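4.2 Laying out the parts before assembly

I'll admit that when we planned this study I thought the layout step would take up a paragraph at most. We were interested in how people put small fittings together at a bench, and laying the bits out seemed like the dull part you get through before the real work starts. Then we watched the first few sessions and I changed my mind. The way people spread things out told us a lot about how the next 10 minutes would go (and quite a bit about what sort of kitchen drawers they have at home, I suspect).

We kept the setup plain on purpose. Every session used a white table with a sheet of dark brown paper on top, and the rule was that parts go on the paper and everything else stays off it, as far as that's possible. We'd tried a bare white table during the pilot at Stullton and it was hopeless for white plastic. People kept patting around for a piece that was right in front of them! The brown paper fixed most of that in one go, it costs next to nothing, and you can write on it with a pencil if you need to mark a spot. The trade-off is that dark parts now get a bit lost, so we asked participants to leave extra space around those.

The part I want to dwell on is the half-ring bracket. It comes in pairs, and the two halves of a pair are the same piece of moulding, so there's no left or right to worry about until you decide which way each one faces. Each half has a little flat tab at either end with a square hole through it. Turn the open sides toward each other and the tabs line up; turn one of them the wrong way and you've got a wobbly letter S. Figure 3 has a pair, one held and one on the paper, with the openings facing each other.

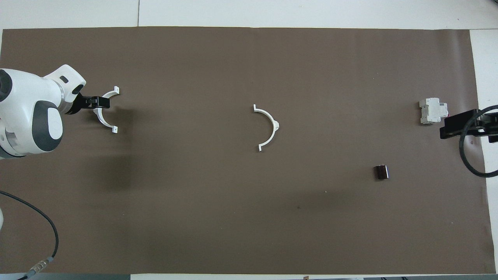 Figure 3. Two half-ring brackets on the brown paper layout, one held and one lying flat, with the remaining parts to the right.

Obed Ankrah told us flatly that we were fussing over the wrong thing, and that the direction of the halves sorts itself out the moment you pick them up. What slows people down, in his view, is the gap between the halves on the table, and if they're set too close together your fingers have nowhere to go. He'd rather see a hand's width between them and let them face any way they like.

I went back through the session notes with that in mind and I think he's half right. The spacing does matter, more than we'd allowed for. In sessions where the two halves were nearly touching, participants often slid one away with a knuckle before they could lift it, and that little shove was where a lot of the fumbling came from. But facing matters too. When both halves were laid out with their openings turned the same way, people would pick up the second one, bring it across, stop, and spin it around in their fingers. It's a tiny pause, but once you've noticed it you can't stop seeing it.

So we ended up coding both. Across the whole study we logged 682 pick-ups and gave each one 2 codes, one for facing and one for clearance. Clearance was scored on 4 levels, from "touching" up to "open all round". We argued for most of a Thursday over what to do with a part sitting half off the paper, and settled on scoring it as if the edge of the paper were another part. I'm still not completely happy with that. Karamanlidis used a stricter rule with a smaller set of fittings, and anyone comparing our numbers with those should keep the difference in mind.

The small block and the ridged electrical pieces behaved quite differently from the brackets. They have an obvious way up, they don't come in facing pairs, and people mostly parked them off to one side and forgot about them until the end. A small dark block laid on brown paper is easy to overlook, as I said earlier, and if I were doing it over I'd pick a mid-grey sheet and see whether both the white and the dark parts stood out well enough.

Cables were the other nuisance. Where one crossed the paper we coded it as an obstacle only if the participant had to reach over it to get to a part, and otherwise left it out of the clearance score. Section 4.3 covers the order in which parts were picked up.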